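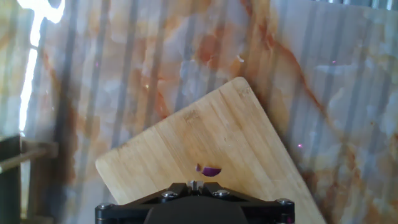
4.2 Food preparation trials

The Stelunis kit was assessed at Flondcombe over 49 sessions, with the supplier's default settings left as they were. Each session used a cutting board laid on a glossy marbled surface, which we kept because the Poscombe trials had used a plain one. Glare was expected to trouble the wrist camera – the Matei software offers no exposure lock.
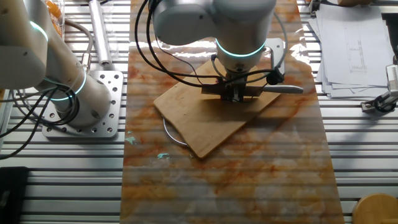
Figure 2. Robotic arm holding a knife above a wooden cutting board.

In all, 869 attempts were logged. Runs were stopped by hand if the blade touched the marbled surface. Grip force was set to 50 per cent throughout, and the fingers were checked for wear in March.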